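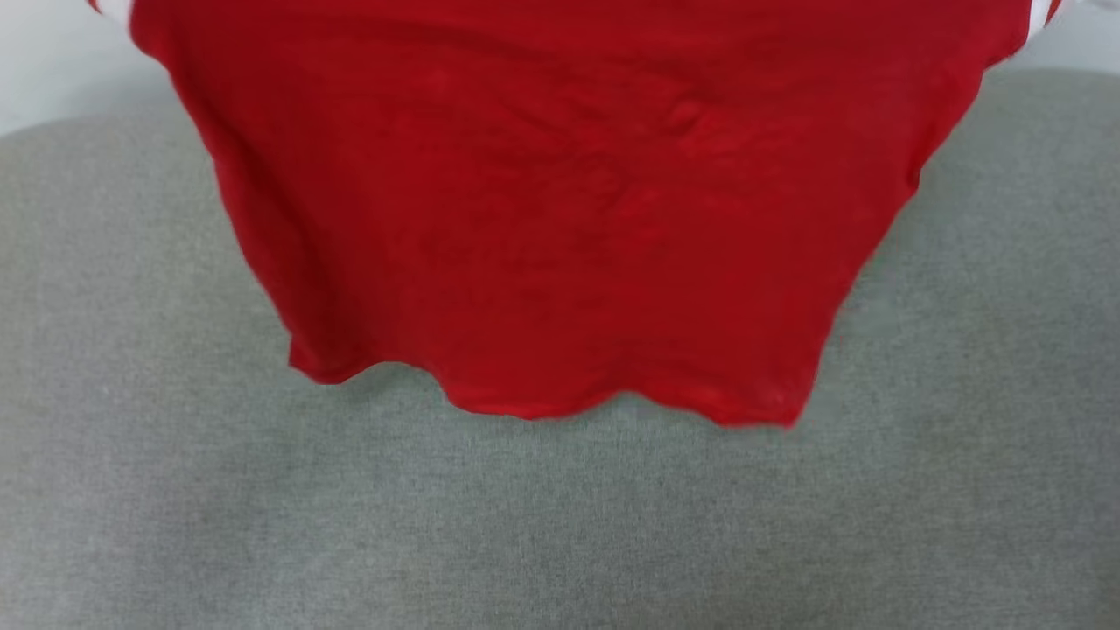
Red cloth held up at two upper points (step 3).

Home | Guides | Folding and Storage | Parts | Contact

Print this page | E-mail this page

Section 10: Folding Knit Items for the Bralilard Drawer Insert

Use this section for T-shirts and other thin knit pieces. For towels and sheets, see Section 2.

1. Set the insert in the drawer with the tall divider at the back. Press down until both side clips catch.

2. Clear a flat surface next to the drawer. The folding card (part 31) needs to lie flat on it.

3. Pick up the item by two corners and let it hang. The lower hem of a thin knit will often look wavy at this point -- leave it alone until the item is laid down.

4. Pull the corners apart until the top edge is taut. Do not stretch it.

NOTE: Small creases in the middle can be smoothed by hand in step 5. Side edges that curl inward should be turned flat before the first fold.

5. Lower the item onto the surface, hem first. Smooth from the center out.

6. Place the folding card in the middle, fold both sides over it, and slide the card out.

7. Fold in half from the hem, then in half again. Stand the item in the insert with the folded edge up.

CAUTION: Do not put damp items in the insert. Dye from dark or bright fabric can mark the lining.

Guide text: Oona Lappalainen

Contact Bralilard | Copyright Bralilard | Back to top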